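Desayuno del jueves – lo que hay que saber

Rápido, que cierro el boletín en media hora. El desayuno compartido vuelve este jueves, a las ocho, en la cocina de la segunda planta de Goldale. Los de Darkundale también están invitados, que la otra vez se enteraron tarde y hubo caras largas. Avisad a quien no lea esto.

Cambios respecto a la última vez. El café lo pone la casa, ya está pedido: 2 termos grandes de Kouris, uno de descafeinado. La leche no. Quien quiera bebida de avena o de soja, que la traiga y le ponga nombre. El bote de las aportaciones sigue junto al microondas. De la vez pasada salieron 174 euros, una vez pagada la fruta, y con eso se ha comprado el pan de este mes y el mantel de hule. Quedan unas monedas. El detalle de las cuentas lo tiene Yolandi Ntuli, extensión 932, preguntadle a ella y no a mí.

Pan. Hubo quejas. Demasiado integral, poco blanco, y el de semillas volvió entero a la bolsa. Esta vez hay más molde blanco y una sola hogaza de semillas, que corta Emilio, digo Emmont – perdón, Emmont es la panadería. La hogaza viene ya cortada de Emmont. El molde lo recoge alguien a las siete y media, falta nombre. ¿Voluntario? Contestad a este correo, por favor, que si no me toca otra vez.

Tostadora. Una sola, ya lo sabemos, y se hace cola. Dos normas: no subir la ruedecita a tope (el humo del otro día llegó hasta recepción) y no meter nada con queso. Nada. Ni "solo un poquito". Las migas se vacían al terminar, no a la semana siguiente. Y si alguien tiene en casa una segunda tostadora que no use, la aceptamos encantados, aunque sea fea.

Lo salado. Embutido y huevos duros, como siempre. Las salchichas se hacen en la sartén pequeña y salen en tandas, unos 700 gramos en total, o sea que no va a haber para repetir hasta que haya pasado todo el mundo. Lechuga y tomate, lavados de casa, que el fregadero a esa hora está imposible. Quien no coma carne que lo diga antes del miércoles a mediodía y se apunta hummus en la lista.

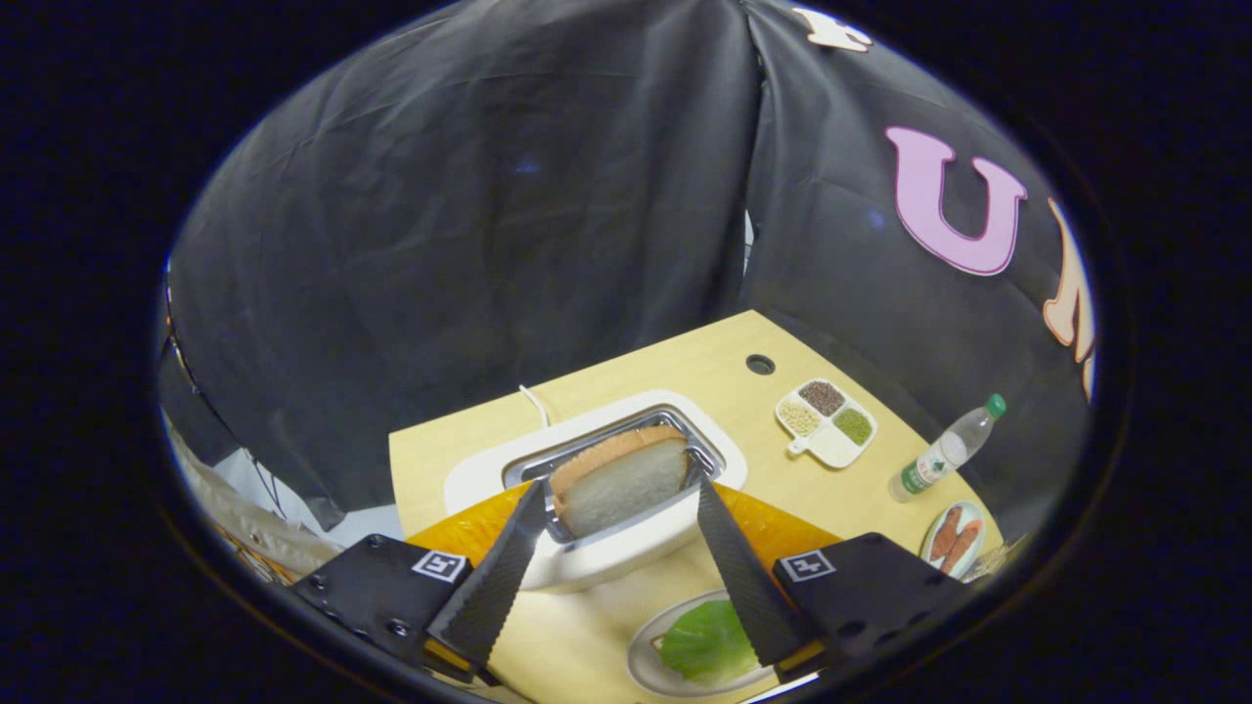

La mesa la montamos entre todos, diez minutos, no hace falta más. Cada cosa en su plato: las salchichas en uno, la lechuga en otro, así nadie anda pescando hojas entre la carne. La bandeja blanca con compartimentos sirve para los granos y todavía le queda un hueco libre, acepto propuestas (pasas no, otra vez no). Las botellas de agua, de pie y lejos del enchufe, por favor.

Recogida a las nueve menos cuarto. Platos al lavavajilas, trapos al cesto, sobras a la balda de arriba de la nevera con fecha. Lo que no lleve fecha el viernes se tira, sin preguntar.

Para apuntarse, la hoja está en la puerta de la cocina. Escribid claro, la última vez había tres nombres que no supo leer nadie y una cosa que ponía "mermelda". Cierra el miércoles a las cinco.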